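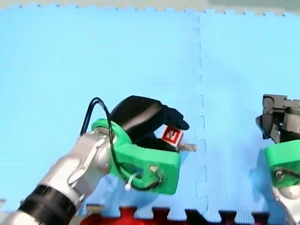

Light blue tiles joined along a toothed seam, with a darker red section at the bottom.

Section 3: Laying Your Flevora Play Mat

Welcome to the fun part! Before you start, open the box and let the tiles lie flat overnight if you possibly can. They have been packed tightly together, and a tile that still has a curl in it will fight you at every corner (ours certainly did, the first time we laid one at home).

1. Sweep the floor well and let it dry completely. Crumbs and grit under foam leave little bumps that you will feel through your socks forever after.

2. Pick the corner of the room you see first from the door and put your first tile there, textured side up. Leave a gap of 14 mm along every wall so the mat has room to spread in warm weather.

3. Set the second tile beside it and press the teeth down with your thumb, starting in the middle of the seam and working out to both ends. Please don't stretch the foam to make it fit.

4. Carry on row by row. If you bought the 20-tile set, finish one full row before you begin the next, and save any second color for the last row, where it makes a cheerful border.

5. Walk slowly over every seam in flat shoes, then press down any tooth that has popped up.

Note: Over heated floors, keep the floor surface below 74°F for the first 8 hours after laying.

Caution: Do not stand heavy furniture on the mat. Chair and table legs leave dents that may not come out.

Caution: Lift tiles from a corner, with both hands. Pulling on a single tooth can tear it.

For cleaning and stain removal, turn to Section 4.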